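Workshop tips: hand-held grippers, cables, and keeping your wrists happy

Quick page, written between shifts at the shared shop on Hamel. Mostly for whoever picks up the gripper build next, but most of it goes for any hand-held rig.

Straps first. Strap on, THEN pick up the gripper, then snug it. If you tighten with your hand open it goes loose the second you grab the handle. One finger should fit under the strap. Two is sloppy.

Label the pair L and R on the inside of the handle. Paint pen, not tape. Tape gets gummy by May and then you have gummy hands too.

Fingers. Printed flat, long side down on the bed, 40 percent infill. I tried 20 and they flexed like a ruler. Don't crank the screws, snug plus a quarter turn, and check them again next day. Plastic creeps. Light gray filament shows cracks better than black, so use up the light gray roll on fingers and save the black for brackets nobody looks at.

Marker cubes: keep them clean and keep them flat. Dry cloth, no window spray, it lifts the print. A curled corner will throw tracking off more than you'd think. Thumb over the face = lost tracking, so get used to holding low on the handle.

Check the little green lights before you start a run. Both. Ionuț did a whole evening with one side dead and had to do it all over.

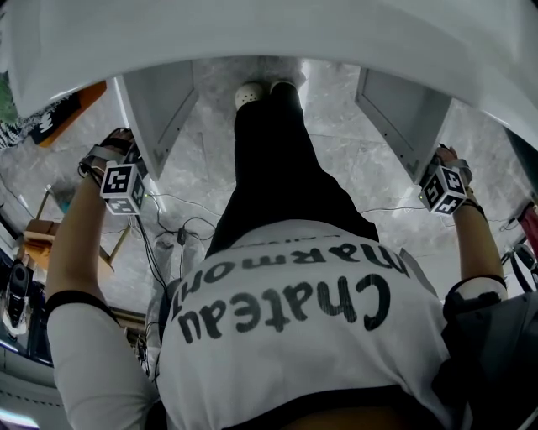 Both grippers on, cubes facing out, green lights showing. Cables still down on the tile.

Cables. Biggest time waster in the whole build. What works for me:

Run them behind you and off to one side. Pick a side, stick with it.
Velcro ties, no zip ties. You will be undoing these.
Leave slack at the wrist, a loop as big as a coffee mug. Tight cable pulls the gripper crooked and you fight it without noticing.
Unplug at the plug. Not by the cord. Yes I mean you.
Thin black cable all looks the same, so put a dab of nail polish at both ends. Different color for each one.

Shiny floor: bounces light right up at the camera. Drop a rug or an old moving blanket or just turn off the overhead nearest the table. Cheap fix, takes a minute. Rug also helps when you drop a gripper, and you will drop a gripper.

Table height matters more than I figured. Elbows a bit below straight, shoulders down. If you're leaning, raise the table. Bahman Nazari put his on bed risers and quit complaining about his back. A round edge is nicer than a square one too, you don't catch the finger tips on it comming in.

Clothes: short sleeves or roll them up. Cuffs snag the strap. Shoes on, closed toe, even at home.

Practice on dumb stuff. Sponges, then empty cups, then a folded towel. Towel is the hard one. Slow close, slow open. Stop every half hour and shake your hands out.

The log: we call the project Nustance, folder's on the shop computer under that name. Write down which fingers you used and wich side felt off. Two lines is plenty.

Spare screws are in the Nouri tin, second shelf. Put the lid back on. Next up is a hook by the door so the grippers stop living in a bucket, if anyone has a piece of pegboard bigger than a cookie sheet I'll take it.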